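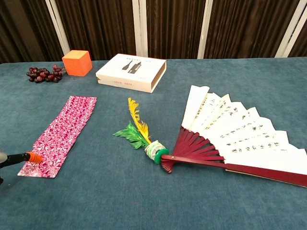

Washing grapes well takes a few minutes, and most of the work is in the stems. Water runs off the outside of a bunch and never gets to the middle, where dust and bits of dried leaf collect. Dark red grapes, like the bunch on the blue-gray cloth, need a closer look than green ones because soft spots are harder to see against deep maroon skin. Check them under a good light before you start.

What you need

A large bowl
Kitchen scissors
Baking soda
A colander
Two clean dish towels

Step 1. Sort the bunch

Hold it by the main stem and turn it slowly. Pull off any grape that is split, leaking or wrinkled. One moldy grape will spread to the ones touching it, so take the neighbors too if they feel sticky.

Step 2. Cut into small clusters

Use the scissors to snip the bunch into clusters that fit in your palm. Leave the little stems on. A grape pulled off its stem has an open end and spoils sooner.

Step 3. Soak

Fill the bowl with cool water and stir in a teaspoon of baking soda. Add the clusters and swish them gently with your hand. Let them sit for two minutes. The whitish film on the skin is called bloom. It is natural and safe to eat, and some of it may stay on.

Step 4. Rinse

Move the clusters to the colander and rinse under cool running water, turning them as you go. Lift them out of the bowl by hand. If you pour the whole bowl through the colander, the grit goes right back on the fruit.

Step 5. Dry

Spread the clusters on one towel and pat with the other. Leave them for half an hour, turning once.

Storing

Wash only what you will eat in the next day or two. Keep the rest unwashed in the bag it came in, toward the back of the refrigerator and away from onions.

To freeze, take the dry grapes off their stems and spread them on a tray in one layer. Bag them once they are hard. 150 grams makes a good snack for one person.

Posted by Siham Ashour, August 7, 2026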